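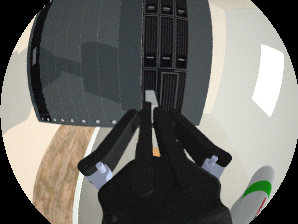 Chapter 4: Keeping Records

Search this book Enter keyword Go

Last updated: June

4.1 What a record is for

Every organisation writes things down. A school notes who was absent, a garage notes which parts it fitted, and a council notes what was agreed and who voted for it. Most of this writing is read once or twice and then left alone. A small part of it will be needed years later, often by someone who was not there when it was made.

In this chapter a record means any piece of information kept as evidence of something done or decided. A shopping list is not usually a record. The receipt may be. The difference lies in the use made of it, and the same sheet of paper can pass from one group to the other when a dispute begins.

Chapter 3 dealt with how records are made. We now turn to how they are kept, and for how long. Three terms will be used throughout: the retention period, the holding copy and the disposal date. All are defined in section 4.3, but the first is needed straight away. A retention period is the length of time a record must be kept before anyone may destroy it.

4.2 The Ulura boxes

Ulura is a market town with a single public records office. When the office moved from its old building in Villalobos Street, the staff found 493 boxes in the basement. Of these, 183 had no label of any kind. The rest were labelled by year, but the label gave the year in which the box was closed, and some boxes had been left open for a long time — one held papers covering 20 years.

The office had two choices. It could open every box and list the contents, or it could keep everything and list a box only when somebody asked for it. The first was slow and the second cost shelf space. It chose the first, beginning with the boxes that had no labels.

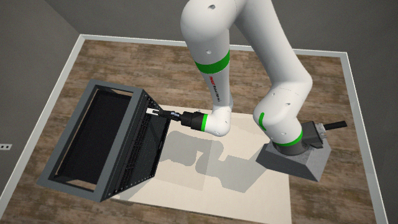
One reader of the earlier edition wrote that the office had made the wrong choice, and that listing on request would have cost far less, as most of the boxes were never going to be asked for. The objection is a fair one. It depends on being able to find the right box when the request comes, and with an unlabelled box that means searching all of them. Exercise 2 asks you to work out the point at which the two methods cost the same.

The finished list was entered in Triltine, the cataloguing system the office already used for its maps. Scanned pages were stored separately and linked to the list by box number. 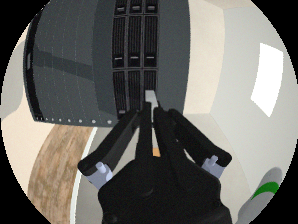
Figure 4.1 Front of the unit, with vented compartments in three columns.

A scan does not end the matter of keeping. Files have to be copied to newer equipment from time to time, and somebody has to check that the copies can still be opened. Paper kept in a dry room needs much less attention — though it can be read by only one person at a time. Prultura, a neighbouring town, scanned its rate books and then had to do the work again when the file format fell out of use.
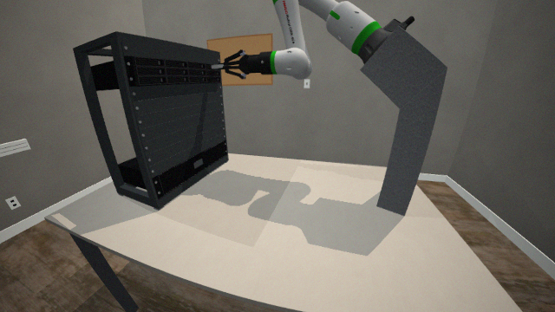
The paper originals had been kept, so the second scan was possible. Had they been destroyed after the first, the town would have lost its only evidence of who paid rates on which property. For this reason many offices set two disposal dates, one for the paper and a later one for the scan, and do not allow the first to pass until the scan has been checked against the original.

4.3 Terms used in this chapter

Retention period: the time for which a record must be kept.

Holding copy: the version an office relies on if two versions differ.

Disposal date: the first day on which a record may be destroyed. It is a permission and does not oblige the office to act.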